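How to get scratches, dents and old stickers off kids' bedroom furniture

Jairo Sotelo

Moved a whole bedroom from Bosterville to Miltthorpe in March and everything arrived with a ding in it. Spent the next few evenings fixing. These are my notes, cleaned up a bit so other people can use them.

Works for painted, melamine and foil-wrapped pieces. Real wood with an oil finish is a different job, don't use this page for that.

What you need

Dish soap, warm water, two soft cloths
Plastic scraper or an old gift card
Hair dryer
Wax filler sticks, a shade lighter and a shade darker than your piece
Acrylic touch-up paint, small pot
Fine sanding sponge, the soft kind
Clear water-based varnish, matte or satin
Painters tape

I spent 35 dollars all in and still have most of it left. Skip the big repair kits, you get twelve browns and one white and the white is never your white.

Step 1 - Clean first

Warm water, a drop of soap, wipe, rinse, dry. Half of what looks like a scratch is a scuff from a shoe or a toy and it just comes off. Stubborn black marks: melamine sponge, very light pressure, plain areas only. It is an abrasive. On anything printed it will take the ink off along with the mark, ask me how I know.

Step 2 - Stickers

Hair dryer on medium, keep it moving, 30 seconds or so. Lift a corner with the card and pull slow and flat, back over itself. If it tears, heat again. Leftover glue: cooking oil on a cloth, leave ten minutes, wipe, then soap again. Test any store-bought remover somewhere hidden first, inside of a door is good. No acetone. It melts some finishes and you wont get that back.

Step 3 - Sort the damage

Run a fingernail across it. Nail doesn't catch - surface scratch, go to step 4. Nail catches - you need filler, step 5. Swollen or bubbled edge means water got in, see the end.
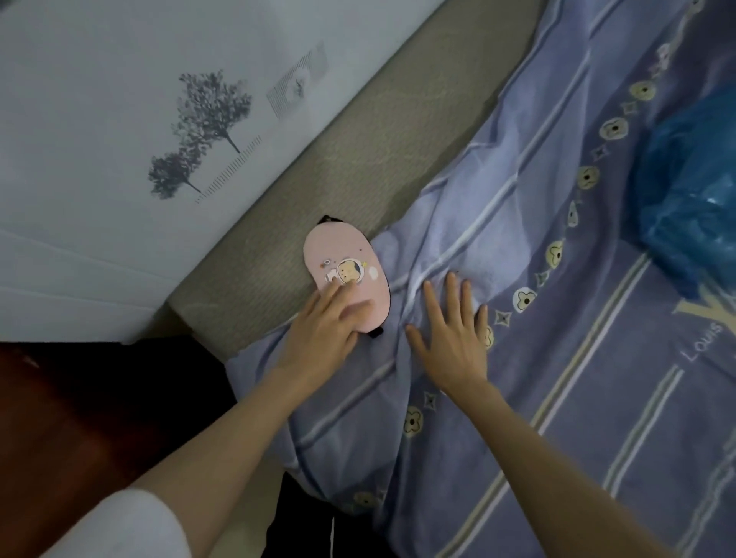
Page last changed: March, 9:40 pm (added the bit about printed panels)

Step 4 - Surface scratches

On plain white, touch-up paint, tiny brush, almost no paint on it. Dab, don't stroke. Let it dry an hour, look at it in daylight, dab again if needed. Two thin coats beat one fat one every time.

Printed panels, like a wardrobe with grey trees drawn on it: leave the drawing alone if you possibly can. Fix the white around it. If a line really is broken use a grey colored pencil, sharp, light touch, then a bit of matte varnish over just that spot. Marker looks fine on day one and goes purple later.

Step 5 - Dents and chips

Tape around the hole so you don't smear wax everywhere. Warm the filler stick in your hand, press in, overfill slightly. Scrape level with the card. Buff with a dry cloth.

Wax stays soft, so for corners that get bumped use a two-part filler instead. Mix only what fits on a bottle cap, it goes hard fast. Sand lightly once it's fully set, wipe off the dust, paint, let dry overnight, varnish.

Step 6 - Leave it alone

Hardest part. Varnish is dry to touch quick but not hard for days. No stickers, no leaning the bed frame agianst it, no wiping.

Swollen edges

Can't really be undone. Let it dry out completely, a week at least, sand the high spots, seal with varnish. It won't be flat but it'll stop getting worse. If it's a shelf carrying weight, replace the shelf.

Fabric bed frames

Vacuum with the brush head. Damp cloth and a drop of soap for marks, blot, no rubbing. Dry it with the window open. Filler and paint nowhere near it please - drop a sheet over the bed before you start on anything close by.

Questions I got on the first version of this, mostly about matching white, so: take a loose shelf to the paint counter and hold the cards up to it by the door, in daylight.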